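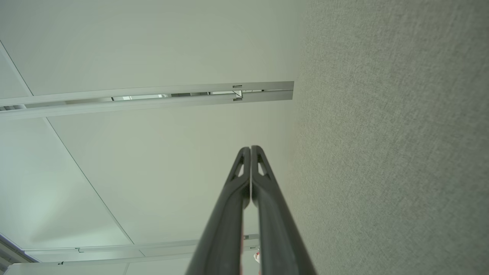 Attachment 1 to ticket 1135: paneled ceiling and gray textured wall.

Ticket 1135
Site: Wanberg Building, second floor, suite 2
Category: Heating and cooling / noise
Priority: Normal
Opened by: front desk, suite 2
Assigned to: Hrvoje Karagiannis
Status: Closed

Original report
There is a ticking sound overhead that starts in the morning and goes on for most of an hour. It comes back after lunch some days. It is louder on the side by the wall. We thought it was a clock at first but we took the clock down and it kept going. Also the room is too warm by 3 PM. Not sure if the two are related.

Log

8:40 AM, H. Karagiannis
On site. Ticking heard as soon as the heat came on, one tick every few seconds, slowing down as the room warmed up. Lifted two ceiling panels and looked in with a flashlight. No water, no staining on the back of the panels, no sign of animals. Duct run is sheet metal and goes straight from the shaft to the outside wall. Ticking is coming from the duct or something touching it.

9:25 AM, H. Karagiannis
Turned the thermostat down and waited for the fan to stop. Ticking came back while the duct cooled, then quit. Turned it up again and it started within four minutes. Looks like expansion noise. One hanger strap is pulled tight against a seam and the metal has a bright spot where it has been rubbing.

9:50 AM, H. Karagiannis
Loosened the strap and put a strip of felt between it and the duct. Ran the heat again. Still ticking, but less. Second source is farther along, past where I can reach from the ladder. Need the long ladder from Gwynne.

Reply from suite 2
It is quieter, thank you. Still going a little. The warm room is the same as before.

Second visit, 7:15 AM, H. Karagiannis
Brought the long ladder. Found where the duct passes through the wall. The sleeve was packed with hard filler at some point and the duct has no room to move. The building went up in 1919 and this part of the wall has been patched more than once, so I did not want to pull at it much. Scraped out the filler on the top and one side, left the rest, and filled the gap with soft fire-rated sealant. Panels back in place.

8:05 AM, H. Karagiannis
Full heat cycle from cold. Two ticks at startup, none after that. Calling the noise fixed unless it comes back.

Warm room
Thermostat reads 4 degrees low compared with my meter held next to it. Took the cover off. There is a hole in the wall behind it where the wire comes through and cold air is blowing out of it onto the sensor, so it keeps calling for heat. Plugged the hole with putty. Readings matched within 1 degree after half an hour.

Damper on the branch to this suite was also open 100 percent. The drawing from Pikier shows it at half. Set it to half and marked the handle with a paint pen. If the far office gets cold, open it one notch and note it on this ticket.

Reply from suite 2
No ticking this morning. Room was fine at 3 PM with the door shut. Can we put the clock back up?

H. Karagiannis
Yes. Use the same hook.

Parts used
Felt strip, one roll (opened, remainder in the Gwynne cabinet)
Fire-rated sealant, one tube
Duct putty, small amount

Follow-up
Same wall sleeve detail is likely in the suite below. Check it at the April filter change. Copy of this log sent to the Doststead office for the building file.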